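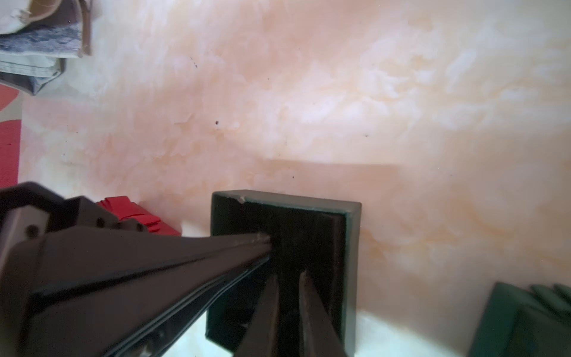 Reading a Short Story Slowly
Notes for the evening group, second meeting

Welcome back, and thank you to everybody who stayed behind last time to put the chairs away and then went on talking in the car park (I could hear you from the office and I was rather pleased). Tonight we carry on with point of view, and I'd like us to take our time over it.

You should have read "The Ferry at Pendamden" by now, ideally twice. If you only managed the once, don't worry, but do try to read the first page again before we begin. It is told by Mrs Galanis, or at least it seems to be, and most people on a first reading simply believe her. She is good company, she remembers what everyone had for tea, and she is very sure of herself. On the second reading you may start to notice how often she tells us what her brother was thinking when she was in another room altogether.

A few words you'll hear me use. First person is the "I" voice. Close third is "he" or "she", but standing right at the character's shoulder, so that we know only what they know. Distant third stands further off and can wander wherever it likes. Writers slip between these more often than the textbooks let on, and I wouldn't want anyone to lose sleep over the labels. What matters is asking who could have known this, and who is telling me.

Please look closely at the passage on page 4, where the letter arrives from Skudell. Mrs Galanis says she never opened it. Two paragraphs later she quotes from it. Ronaldo Pimentel, who taught this course before me, used to have his groups argue over that one for the whole evening, and I still have his pencilled notes in my copy, mostly question marks.

For the second half we'll work in pairs. Choose one paragraph, any you like, and rewrite it as the brother might have told it. Keep to 135 words if you can. It feels mean, I know, but a tight limit makes you decide what he would bother to mention, and he is not a talker.

For next time: read the first 3 chapters of the Proster novel, and bring a sentence you disliked as well as one you loved. Tea is at half past seven as usual, and there are spare copies of the story on the shelf by the door.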